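Forum > House & Kitchen > Cleaning up limescale round a kitchen sink

tamsin_m
Moved into a place in Famamdale where the water could be used as building material. Kettle, taps, draining board, all white. What do people use? I've spent nine quid on a bottle of Drutusia and it smells lovely and does nothing.

crenshaw_e
White vinegar on kitchen roll, wrapped round the tap, left for an hour. Costs pennies.

Delphine O
Please don't leave vinegar on plated taps for an hour. Ask me about my old bathroom. Citric acid, two teaspoons in a mug of warm water, ten minutes, rinse.

crenshaw_e
Been doing mine for years and they're fine.

Delphine O
Yours are probably solid. Not everybody's are.

verna168
Rumeck paste for the draining board, if you can stand the gritty feel. And dry everything after washing up – dull advice, I know, and my own family ignores it.

tamsin_m
Citric acid ordered. Verna, are you telling me the answer is a tea towel?

verna168
Sorry. Mostly, yes. And a stiff brush for the corners, I'm loyal to an orange one.

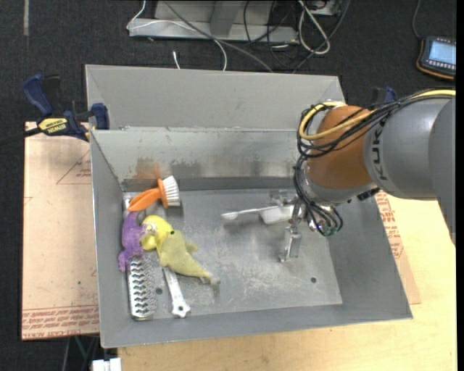
tamsin_m
Can I use the same citric acid mix in the kettle?

Delphine O
Same stuff, just fill the kettle, boil it, leave it for half an hour and rinse it twice before you make tea.

crenshaw_e
Or vinegar.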